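Stindley Lo peg rack, review after two winters of kitchen towels

February 8, 2022

I live in an apartment where the kitchen has no free wall. One side is the window, one side is cabinets, and the third side is tile that I am not allowed to drill. For this reason I have tried many ways to keep small towels, and I want to write down my experience with the Stindley Lo, which I bought in the Drosimus store for 30 dollars.

Before it I had a Grallatix rail with suction cups. It was cheap and looked good on the tile, but it fell down at night, always with a big noise, and I became tired of washing the cups and pushing them again. I also tried hooks with glue. They hold well, but when I took one away it took a small piece of the cabinet paint with it. A rack that stands by itself seemed to me the more honest solution.

The Lo is the kind of rack many people use for mugs. It has a flat base, one post and a bar on top, and from the bar come the pegs. Every peg has a round knob at the end. Mine came in a flat box with two screws and a small key. The instructions are only drawings and the second drawing is printed too dark, so I put the bar on backward the first time. After I took it apart and did it again, everything was straight. If you do the same, please do not force the screw, it goes in easily when the position is correct.

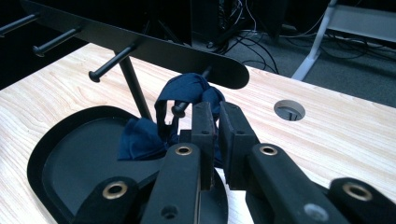

The peg near the rounded end of the bar, with fabric over it.

What I like most is the knobs. On my old hooks the towel slid off when I took the next one. With the knob it stays, and you must lift it a little to take it off. For a towel with a sewn loop this is perfect. For a towel without a loop it is less perfect, because you must hang it by the corner, and then the corner keeps a bump in it even after ironing. I sewed loops on all my towels last February, from old cotton ribbon, and it is a work of one evening. I recommend to make the loop longer than you think. A short loop is difficult to put on with one hand when the other hand has flour on it.

About drying I have a mixed opinion. Thin linen dries well overnight. Thick terry cloth does not, because the towel hangs folded and the inside stays damp. In summer it is no problem with the window open. In winter I still put the thick ones on the radiator in the bathroom, so the rack did not replace everything I hoped it would replace.

It weighs 626 grams on my kitchen scale. This is enough for dish towels and pot holders, but a large bath towel on one side pulls it, and once it tipped over when I closed a drawer too hard.

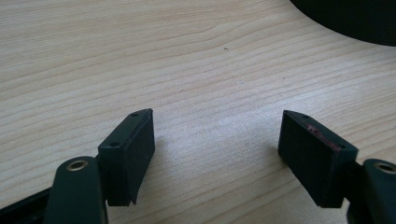

I also looked at the base after some months of use, as I was worried for the surface under it. There are no rubber feet in the box, and I think for this price there should be. I cut small circles of felt and glued them under the base, and now I can push the rack to the side when I need space for dough. My neighbor has the same model on a stone counter without felt and she says it makes an unpleasant sound when she moves it.

Cleaning is simple. I use a soft cloth and a little dish soap, and then I dry it well around the place where the post meets the base, where water likes to stay. Flour dust is more visible on black than I expected.

The bar is 31 centimeters long, so please measure the shelf before you buy it. Mine did not fit in the corner beside the bread box, and it has to stand with its long side to the front. The store also sells the same rack in white, but it was sold out when I asked. 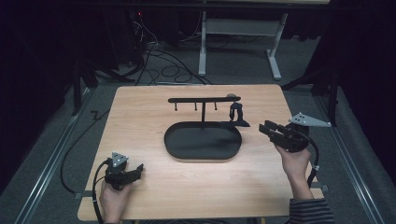
Oval base, thin post and crossbar.

Would I buy it again? Yes, for a kitchen like mine, where drilling is forbidden and the towels are small. If you have a wall, buy a wall rail and keep your counter free. If you want to dry big towels, look for something with a wider base.

Good: knobs hold the loops well, no drilling, easy to clean.
Not good: no feet under the base, dark printing in the instructions, tips with heavy towels on one side.

I give it four stars of five. The missing star is for the felt I had to buy.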